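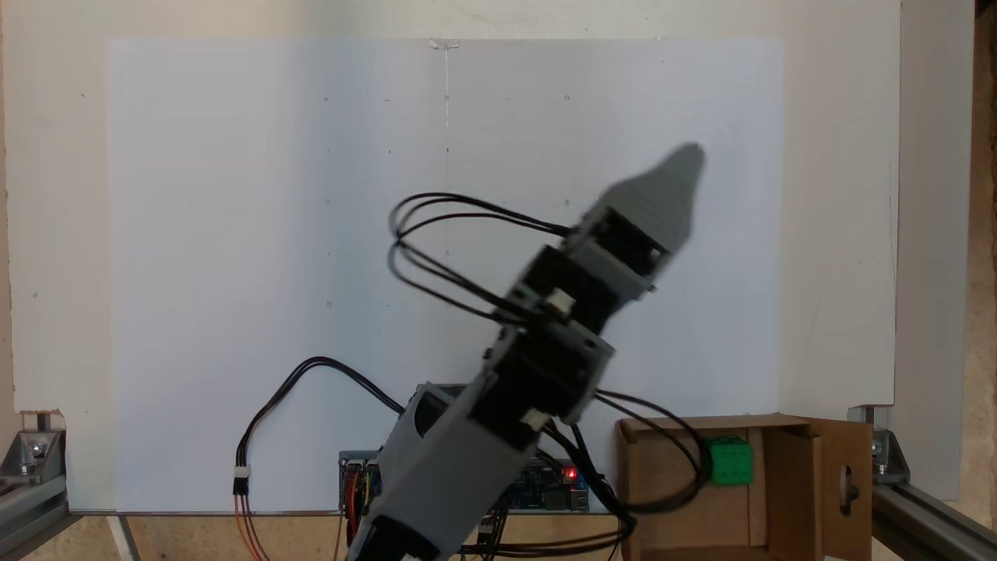

Grey arm, cardboard box, green cube. The bench this arvo.

January. Hot. Back at the bench by 7.40, coffee, no breakfast.

Aim for today was to get to 200 demos of the cube and box job. Got 198. Two short and I don't care, my wrist is cooked.

Started by hand, arm powered down soft, me holding the upper bit and walking it round to the cube. Fine for the first lot. Then played them back and every one had a little hitch in the same spot, just where I change my grip to get over the box wall. It had learnt my elbow, basically. Binned the lot. Did the rest with the leader arm from the stool and those look much smoother, slower but smoother. Should of done that from the start.

Things to remember –

Close late. If I shut the gripper early it bumps the cube and then I'm chasing it into the corner. Wait, wait, then close.

Don't fix mistakes halfway. Well – fix some of them. The Truveo notes say keep the recoveries in if they're clean, and I think thats right, the policy needs to see what to do when it misses. But not the ones where I flap about for ages. Deleted a heap of those.

Same start pose every time. I drifted after lunch. Will have to check 142 onwards, the shoulder looks a few degrees out.

Cables. The loops out the left side keep catching when I swing back, and the little white plug on the upper servo worked itself loose around eleven. Whole wrist went limp with the cube in the air. Pushed it in, carried on, then it did it again. Want a proper clip there, or at least tape. Rang the shop in Nesulville about the longer leads, they have them, have to go in before they close at four. Didn't go in.

Trained on the morning's lot while I ate. Named it Dixit, ran it five times. Got to the cube three times, picked it up once, and on that one it just held it there. Lovely and confident and no idea what comes next. Laughed out loud by myself in the shed. Still – it picked it up! Last week it was poking the cardboard.

Plornus wants 732 all up before they'll look at it. So that's a lot more stool. Maybe do 60 a day and stop when the wrist goes, not an hour after.

Tomorrow: leads, tape, check the start pose, move the cube round the box more, I keep favouring the same side. Also ring the dentist.

Ice on wrist now. Leftover curry. Bed.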